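Speaker notes – "Naming a colour and living with it"
Jomenville library, upstairs room, 38 chairs

Slide 1
Wait for the door to stop squeaking. Thank Ragnheiður for the intro, whatever she says.

Slide 2
Start with the hallway. I painted it in a shade called Holst. Holst is grey. The tin cost more than my first bicycle and the hallway is still dark.

Slide 3
Paint names sell moods. The Rernbridge fan deck has 349 colours and 9 of them are white. Read out two or three, slowly. Pause for groans.

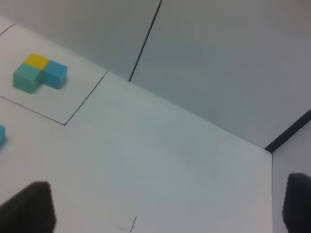 Ask who has ever repainted a room within a month. Hands up. Keep mine up longest.

Slide 4
Lighting. A sample looked at in the shop at noon is a rumour. Stick it on the wall, look again at 7 p.m. with the lamps on, then argue with your spouse. (Achilleas has heard this bit – don't look at him.)

Slide 5
Yellow. Everybody wants a cheerful kitchen and ends up with a school bus. Go two steps browner than you think you can bear. My own kitchen is Pimach, and guests have stopped mentioning it.

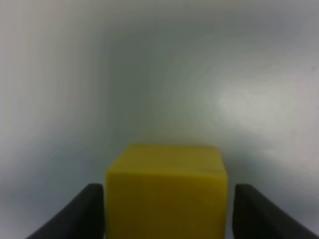
Mustard yellow, slightly lighter on top.

Slide 6
Budget. I spent $600 on the hallway, counting the second attempt. Skip if running late.

Questions. If anyone asks about feature walls, pour some water first.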